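Filed under: Setup Guides > Two-Arm Kits > Before You Buy

We use cookies to remember your region and your place in the guide. Accept | Manage settings

Section 2. Planning and Budgeting for Your Clusik Bench

Putting together a two-arm sorting bench is a great project, and the planning is a bigger part of the fun than most first-time owners expect! Go through this section with a pencil before you order. Everything in it assumes soft household items (socks, washcloths, small towels) on an ordinary table, the setup most Clusik owners begin with.

You will need the Predeck worksheet, a tape measure, and the pile of laundry you really want to work on.

2.1 Decide what the bench is for

1. Write one sentence at the top of the Predeck worksheet saying what the arms should do. "Pair up socks" is fine. "Help with laundry" is too wide to budget for.

2. Pick your test items now, and pick them from your own drawers. Patterned socks, plain socks, thick ones, ribbed ones. Keep them in a bag with the worksheet.

3. Mark whether the job needs one arm or two. If an item has to be lifted while something else stays put, or passed from one side to the other, mark two.
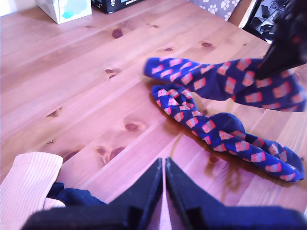
One reader wrote in to say the single sentence saved them a whole second order: "We had cameras, a bigger table and a spare arm in the cart. Then we wrote down 'match socks' and took half of it out again."

NOTE: If two jobs keep fighting for that one line, fill out two worksheets and compare the totals. You may find that the second job needs only a different set of fingertips, and that is a very nice surprise to get at this stage.

2.2 Measure the space

4. Measure the tabletop you plan to use. Clusik arms want a work surface at least 30 inches deep, with the clamps mounted on a solid edge.

5. Check both ends of the table for cable room. Cables need slack to follow the arms, so leave the floor beside the table open too.

6. Lay your test items out the way they would land from a basket, all in a heap. If the heap fills the table, plan on smaller batches. (Smaller batches cost nothing. A larger table does!)

CAUTION: Do not plan to clamp an arm to a folding table or to a leaf that lifts out. The clamp can shift when the arm speeds up.

7. If you need a new table, look at the Heydari bench before anything custom. It ships flat, the edge takes the standard clamp with no adapter, and it can go on the same order as the arms.

2.3 Choose the fingertips

This is my favorite part of the whole plan. Fingertips are the cheapest thing on the list and they change what the bench can do more than anything else you'll buy.

8. Sort your test items into thin, medium and thick. Write the number of each on the worksheet.

9. For thin knits, choose the pointed tips. They get in under a single layer and work well in tight piles. For thick terry or bulky folds, add the wide tips to the list.

10. Order one spare set of whichever tips you expect to use most. They wear at the end first, and waiting for a replacement can idle the bench for weeks.

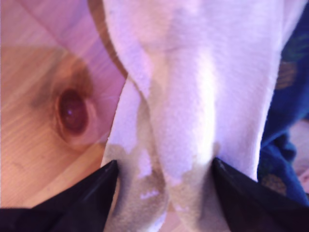 Fig. 2-3. White cloth pinched between black gripper fingers.

NOTE: Squeeze force is set in software, so it doesn't belong in your budget. Leave the tuning for Section 5.

CAUTION: Keep your own fingers clear when trying out tips by hand with the power connected. Unplug first, every time.

2.4 Build the budget

11. Enter the base set. The two-arm Clusik set from Puvimport, with clamps, cables and both tip styles, is $1,708. The same set with pointed tips only is $1,606.

12. Add the table, if you need one, and shipping. Puvimport quotes shipping by region, so ask before you fill in that line. The quote comes back by email, often the same day.

13. Add 20 percent on top for the things that show up later: a longer power cord, a second light, a storage bin, more socks (you will want more socks).

14. Put a dollar value on setup time. A Saturday is fair for the first build if you have put together flat-pack furniture before.

15. Circle anything on the list that you could add in month two. Move those lines to the back of the worksheet and total the front page by itself.
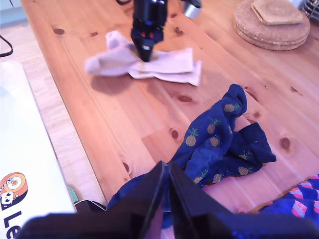
Can I buy one arm now and add the second one later?
The arms are sold separately as well as in the set, and the software picks up a second arm when you plug it in. Buying them one at a time costs more overall, so the set makes sense if your worksheet says "two" anywhere.

If the front-page total is more than you hoped, look at the table line before you look at the arms. A sturdy table you already own is perfectly good, and knots or seams in the wood won't bother the clamps as long as the edge is sound.

2.5 Plan the first month

16. Set aside one corner of the room and leave the bench up. Taking it down between sessions means redoing the alignment in Section 4 every time.

17. Start with two pairs that look very different from each other. Once those go well, add a third pair.

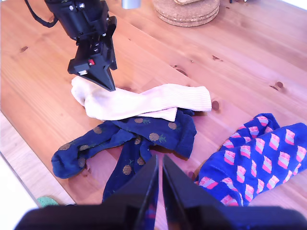
18. Keep a running log of what the bench picks up well and what it drops. A paper notebook is fine. Write the fabric, the tip style and the batch size on each line.

19. After the first month, get out the back page of the Predeck worksheet and go over the circled items with the log open beside it. Buy the ones the log supports. My own back page had a second light and a Heydari side shelf on it, and the light turned out to be the one I wanted!

CAUTION: Do not leave the bench running in a room where small children or pets can reach the table.

NOTE: Save your Puvimport order number on the worksheet. You will enter it in Section 3, step 2, when you register the arms.

Next: Section 3. Unpacking and Registration

Shares 20 | Comments 30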